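## 2. Why we studied shared meals in student houses

Our project compares how students eat in two towns, Wuvport and Dratside. We sent a short questionnaire in March and received 224 answers. From these, 125 came from Wuvport, where most students live in large houses with one kitchen on each floor.

The first question was simple: how many evenings per week do you eat together with other people? In Wuvport the most common answer was four. In Dratside it was one, and many students wrote that they eat in their room, in front of the laptop. 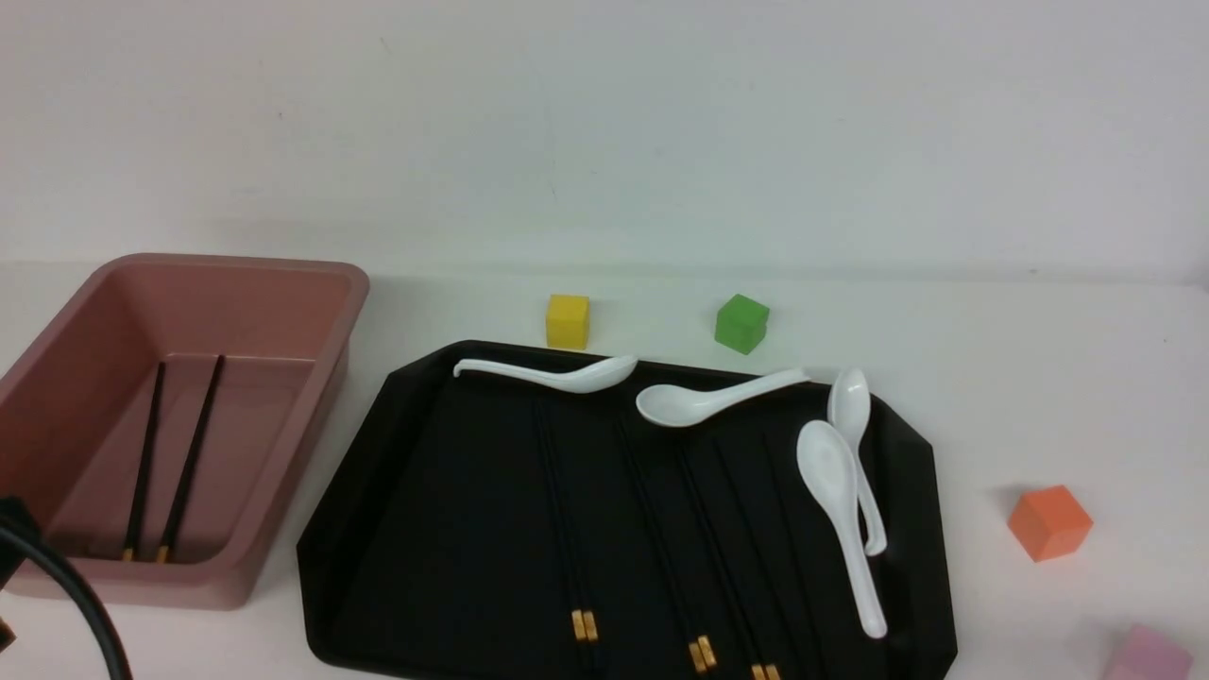
We expected that money would be the main reason, but the price of food was mentioned less than time. Students with evening classes come home after 9 p.m., when the others have already finished. Some houses on Skarkska Street solved this by keeping a portion for the late person.

### 2.1 Washing up

Almost every complaint in the free comments was about washing up. The Hosoda house has a written plan on the door, changed every month, and its students reported fewer arguments than the other houses.
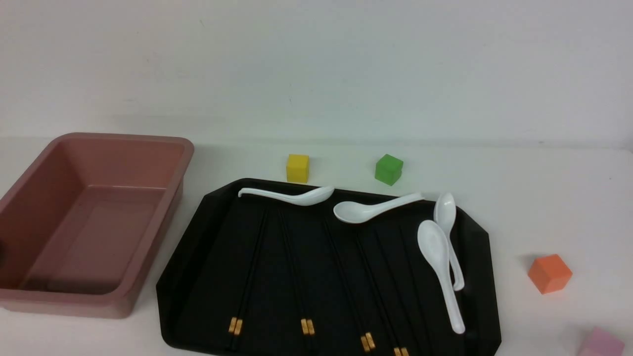
A weak point of our work is that only two towns were included, and students who never cook maybe did not answer. We would like to repeat the questionnaire in 2027 with a third town and with a separate question for weekends.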